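Werkstatt-Tipps: Greifer selber bauen und am Esstisch ausprobieren

Stand: Mai. Ergänzungen aus der offenen Werkstatt Murkcombe sind eingearbeitet, Beschwerden über krumme Finger bitte weiterhin samstags.

Unser Handgreifer heißt Prulham, nach dem Regal, in dem die ersten Teile lagen. Zwei Finger, ein Griff, eine Kamera oben drauf, und das Ganze soll irgendwann einem Arm beibringen, wie man einen Tisch abräumt. Bis dahin räumen wir selbst ab, nur eben langsamer als früher und mit mehr Werkzeug in der Hand. Die folgenden Hinweise haben sich beim Bauen angesammelt und sind nach Ärger sortiert, der größte zuerst.

1. Fingerpolster

Glatter Kunststoff greift nichts, was man gern gegriffen hätte. Also kommt Gummi auf die Fingerkuppen, und zwar strukturiertes. Vor dem Aufkleben beide Flächen entfetten, auch wenn sie sauber aussehen. Polster andrücken, Greifer schließen, ein Gummiband darum und über Nacht liegen lassen. Wer nach einer halben Stunde nachschaut, darf von vorn anfangen (wir haben zweimal nachgeschaut).

Die Polster müssen sich über die ganze Fläche treffen. Zum Prüfen einen Streifen Backpapier einklemmen und daran ziehen. Rutscht er oben heraus und hält unten, steht ein Finger schief. Dann das Gelenk lösen und neu ausrichten. Am Gummi herumschnitzen hilft nicht, macht aber schöne Krümel.

2. Schrauben

In gedruckte Teile schraubt man von Hand. Der Akkuschrauber kann das auch, genau ein Mal. Jede Schraube erst rückwärts drehen, bis sie spürbar ins Gewinde fällt, dann vorwärts bis zum Anliegen und noch eine Achteldrehung. Nach dem ersten Abend alle nachziehen. Für den ersten Prulham hatten wir 11 Schrauben eingeplant, eine davon wohnt jetzt im Staubsauger. Seitdem liegt beim Zusammenbau ein Backblech unter allem.

3. Spiel im Gelenk

Ein bisschen Wackeln ist erlaubt. Wackelt die Fingerspitze so weit, dass ein Bonbon dazwischen entkommt, gehört eine dünne Unterlegscheibe hinein. Silikonfett sparsam verwenden und weit weg von den Polstern. Der Greifvorgang mit gefetteten Polstern sieht aus wie Slapstick, und die Aufnahmen davon kann man alle löschen.

4. Übungsmaterial

Holzwürfel sind beliebt, weil sie sich benehmen. Im Haushalt benimmt sich wenig. Besser sind verpackte Süßigkeiten in verschiedenen Formen: Riegel, gedrehte Bonbons, flache Tütchen und lange Waffeln, die gern wegrollen oder zerbrechen. Knisterfolie ist für die Kamera unangenehm und für den Greifer auch, darum kommt sie als Erstes auf den Tisch. Auf einer gemusterten Tischdecke wird es noch etwas schwieriger. Fransen gehören dabei ausdrücklich zum Programm, in einer echten Wohnung bügelt sie ja auch keiner weg.

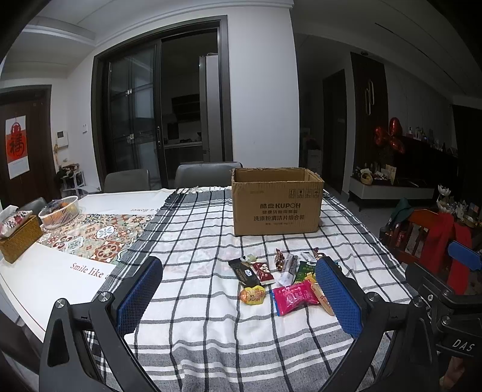
5. Karton als Ziel

Abgeräumt wird in einen offenen Karton. Die Klappen entweder ganz nach außen falten oder abschneiden, halb aufgestellte Klappen fangen jeden zweiten Finger. Leere Kartons rutschen beim Anstoßen, eine Packung Mehl am Boden hält sie an Ort und Stelle. Das Mehl bitte geschlossen lassen.

6. Licht und Tempo

Vorhänge nach Möglichkeit so lassen, wie sie den ganzen Durchgang über bleiben sollen. Deckenlampe an, Handylampe aus. Beim Greifen ruhig bewegen, kurz über dem Gegenstand anhalten, schließen, anheben. Hektik überträgt sich zuverlässig in die Daten, Flüche zum Glück nur mit Mikrofon. Nach 5 Durchgängen die Sachen neu verteilen, sonst lernt der Arm später auswendig, wo der Riegel liegt, und ist beleidigt, wenn er umzieht.

7. Ablage

Dateien sofort umbenennen. Unser Ordner »neu_neu_richtig« enthält 1797 Aufnahmen und keinerlei Hinweis darauf, welche etwas taugen. Eine Zeile pro Durchgang im Werkstattheft genügt: Tischdecke, Licht, Polsterstand, besondere Vorkommnisse. »Waffel gebrochen« ist ein besonderes Vorkommnis. »Waffel gegessen« auch.

Noch offen

Ersatzpolster liegen in der Schublade mit der Aufschrift Poon. Bei 2000 Aufnahmen wollen wir zum ersten Mal trainieren. Wer Bonbons für den nächsten Samstag mitbringt, nimmt bitte keine Sorte, die bei Zimmertemperatur klebt.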